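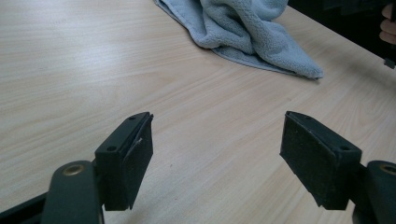 A gripper's two finger pads over a tabletop, with a towel beyond them. Photo: Nima

Planning for the second year

When Herndale approved its first handheld grippers, the purchase was treated as a single line in the capital budget. The order came to 3,440 pounds, placed with Zerico in June, and no provision was made for anything after delivery. The laundry handling project has since had to ask for money twice.

Its revised plan separates the equipment into two groups. Frames, link arms and bushings are expected to last the length of the programme and remain under capital. Finger pads are now listed as consumables, alongside towels and cleaning materials, and 15 per cent of the purchase price is set aside each year to replace them. The plan allows for 40 pads in the coming year, held in stock on site.

Staff time proved harder to settle. Vlachou, which advised on the tender, recommended that buyers cost the hours spent folding and resetting cloth before comparing quotations - a cheaper tool that takes longer to set up may cost more by the spring. Herndale has adopted that approach for its next round, in which 19 further units are to be bought in two stages.

The second stage will be released only after the pad replacement figures have been reviewed. Suppliers have been asked to hold their prices until then.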